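Zorkby Data Collection Guide
Section 4: Recording Bed-Making Episodes
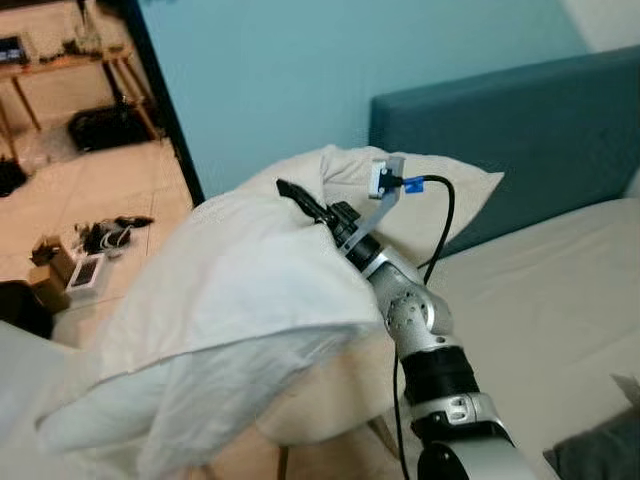
Photo: Bożena Sadowski / Folla Household Robotics

This section applies to operators recording duvet tasks with the Zorkby arm in a furnished bedroom. Complete Section 3 (Arm Start-Up and Home Position) before continuing. Operators who have not signed the site safety sheet may observe but may not record.

4.1 Preparing the bed

1. Fit the bottom sheet and pull it smooth at all four corners.
2. Place the pillow at the head of the bed.
3. Put the duvet on the bed in the starting state named on the task card. For the "bunched" state, gather it into a loose mound and let part of it fall over the side of the mattress. Do not fold it first.
4. Step back behind the floor tape before enabling the arm.

Note: The starting mound should differ from one episode to the next. Episodes that begin from nearly the same shape add little to the training set and may be removed at review.

4.2 Checking the wrist

1. Confirm that the sensor bracket is firm on its strip and does not turn under light finger pressure.
2. Confirm that the blue connector is fully seated.
3. Look along the cable from the connector to where it hangs beside the arm. Leave enough slack for a full turn of the wrist.
4. Open and close the gripper once with nothing between the fingers.

CAUTION: A hanging cable can catch in bedding. If the cable passes under the duvet at any time, press Stop, free it by hand and discard the episode.

4.3 Recording an episode

1. Enter the task code and your operator number. The code for bunched duvets is 2,777.
2. Press Record and wait for the tone.
3. Guide the gripper down into the duvet with the fingers open. Close them on a fold of fabric – a fold holds better than a flat area.
4. Lift slightly and draw the fold toward the target corner at a steady speed.
5. Release, withdraw the gripper clear of the fabric and choose the next grasp.
6. Press End when the duvet matches the card, or when 300 seconds have passed.

Note: A missed grasp is not a reason to stop. Continue and try again within the same episode. The learning system uses recoveries as well as clean grasps, and both are kept if the labels are correct.

CAUTION: Do not press the fingers into the mattress. If the force light turns amber, raise the arm before making any sideways movement.

4.4 Labeling

Label each episode before starting the next one. Select one result:

Complete – the duvet matches the task card.
Partial – at least one corner is in place.
Failed – no corner is in place, or the time limit was reached with no useful change.
Discard – a person entered the work area, the cable was caught, or a sensor stopped reporting.

Do not change a label after upload. Send corrections to the shift lead, quoting the episode number.

4.5 Session limits

A session ends after 24 episodes, whatever their results. Return the arm to its home position, disable it and allow the wrist unit to rest before the next operator begins. Sheets and duvet covers are changed between sessions. Patterned covers from the Fletus set are used only with task cards marked F.

Questions about task cards should be sent to the Giannakopoulos site desk. Faults in the arm or gripper are reported on the form in Section 9.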